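Small Things on a Soft Cloth: Sorting the Catch-All Table

by Edith Londoño 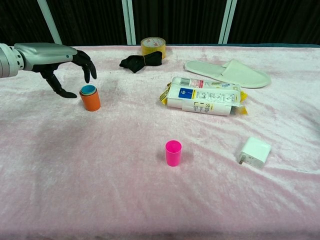

Reading time: 1 minute

In my home every lost thing goes to one table. Cups, a roll of tape, one black sock, a slipper from some hotel. I used to put all of it in a drawer and close it quickly. Now I sort in August, before the school things arrive, and I need 30 minutes.

First I lay down a plush cloth. Plastic cups make much noise on a hard table, and on pale pink I can find the dark things easily.

Nesting cups go one inside the other, the smaller in the bigger. If one colour stands alone, leave it in front until you have looked under the sofa for its family.

Stand tape on its edge, so the sticky side of the roll does not collect fluff. Fold the end of the tape under itself.

A single sock can wait until the next wash. After this it becomes a dusting cloth, very good for blinds. My neighbour Sumeya keeps hers for two years, I don't recommend it.

Disposable slippers are useful in the guest room. Wrapped packages I keep closed, in a shoe box, with the label to the top.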